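From: Nathalie De Bruijn
To: Jirkgate clothing exchange list
Date: July 13, 2018
Subject: Re: [jirkgate-exchange] sizes and sorting for August

Hello Jocelyn and everybody,

Jocelyn Dhillon wrote:

> Before we print the signs for August I would like to settle the sorting.
> Last time we had 1186 pieces and only 861 went home with someone.
> Carter thinks the tables by size did not work, because people had to
> go through every pile to find a sweater. He would like tables by type
> (tops, pants, dresses, coats) and size only inside each table.
> Mohammed-Awal would keep it as it is. What do the rest of you think?
> Also, do we still accept things without a label?

I was at the tables for adults both times, so I will say what I saw there. I am in favor of Carter's plan for the adults, but I would leave the children's clothes by size. A parent who comes for a child of four wants everything for a child of four, and does not care so much if the pants are next to the shirts. With adults it is different. They come for a coat or for work pants, and they know their size only more or less.

The sizes on the labels are also a problem. I had two blouses marked medium, and when I put one on top of the other there was a difference of a whole hand in the width. The older clothes from Després run very small, and I have seen people put them back without trying because the number frightened them. If we sort by type, I propose we use only small, medium and large, and decide by laying the piece on the table and not by reading the label. It takes a little longer at the start but I think we win it back.

For the things without a label, yes, I would accept them. Many people cut the label out because it scratches. What I would like to refuse is knitwear that has already shrunk and become hard like a carpet. We had quite a lot of it in the boxes from Costport, and it all stayed.

About folding: can we please agree on one way? Half of us fold in three and the other half fold in two, and then the piles fall over. I prefer the sleeves behind, then in three lengthwise, then once across, with the neck on the outside so the collar can be seen. Stripes and prints should be visible too, it saves the people from opening everything. Coats stay on hangers. Kendra McKinnon told me we have 82 hangers now, but 30 of them are the thin wire kind and they will not carry a winter coat, so please bring strong ones if you have some to spare.

The other question is where we put the clothes while they wait for a table. In the cardboard boxes the bottom layer gets wrinkled and nobody can see what is inside. I would rather use open baskets, one type of clothing in each, filled only to the rim. I can bring five from home. If you buy new ones, the Zarnilico shop has them, but please check the handles before you pay, mine broke in the first month.

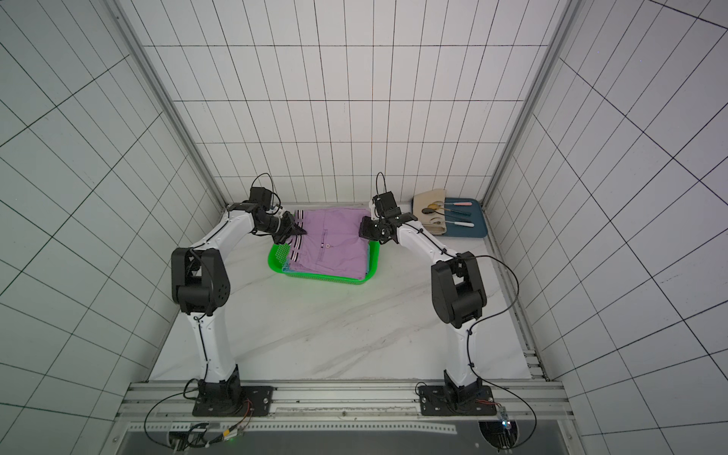

One more thing about the baskets: please write your name on the bottom with a marker, so that they find the way back to you. I can be there early to set up the adult tables, and I need one person with me who can lift. Carter, if your plan is accepted, could you send the list of types before the signs are printed? I am not sure where you want to put vests.

With kind regards,
Nathalie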